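Ordnung braucht weniger Fächer

Seit drei Jahren wohne ich in Barnberg, und seit drei Jahren lerne ich, wie man hier trennt. Damit meine ich den Müll, aber auch alles andere: Schrauben nach Länge, Briefe nach Absender, Socken nach Jahreszeit. Mein Nachbar Alasdair Rankin, auch ein Zugezogener, hat in seinem Keller ein Regal mit 90 kleinen Schubladen. Jede hat ein Etikett. Als ich ihn an einem Samstag um einen Dübel bat, suchte er bis zum Mittagessen.

Ich schreibe das mit Respekt. In meiner Familie wurde Ordnung auch geschätzt, aber sie hatte eine andere Form. Meine Grossmutter besass für die Küche genau zwei Kisten: in der einen war, was man diese Woche braucht, in der anderen der Rest. Sie musste nie überlegen, wo etwas hingehört. Man kann sagen, dass dies primitiv ist. Ich finde heute, es war klug.

Das feine Sortieren verlangt nämlich bei jedem Gegenstand eine Entscheidung. Gehört der Klebestift zum Büro oder zum Basteln? Ist die Batterie Elektrik oder Vorrat? Wer abends müde ist, entscheidet gar nicht und legt die Sache auf den Tisch. Dort bleibt sie dann liegen, bis Besuch kommt.

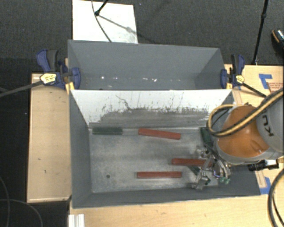 Zwei Abteile in einem grauen Behälter, das hintere ohne Klötze.

Im Januar habe ich deshalb meine eigenen Schachteln abgeschafft, oder wenigstens die meisten. Geblieben sind ein Fach für das Laufende und ein Fach für das Erledigte. Ich gebe zu, dass ich seitdem manchmal wühlen muss. Das Wühlen dauert aber kürzer als früher das Nachdenken, und ich ärgere mich weniger über mich selbst.

Natürlich gibt es Orte, wo diese Methode nicht geht. Eine Apotheke möchte ich so nicht betreten, und auch ein Archiv braucht seine Nummern. Aber eine Wohnung ist kein Archiv. Man lebt darin mit Dingen, die ihre Aufgabe wechseln, und das Etikett weiss davon nichts.

Alasdair hält meine Meinung für Faulheit. Er plant jetzt ein zweites Regal.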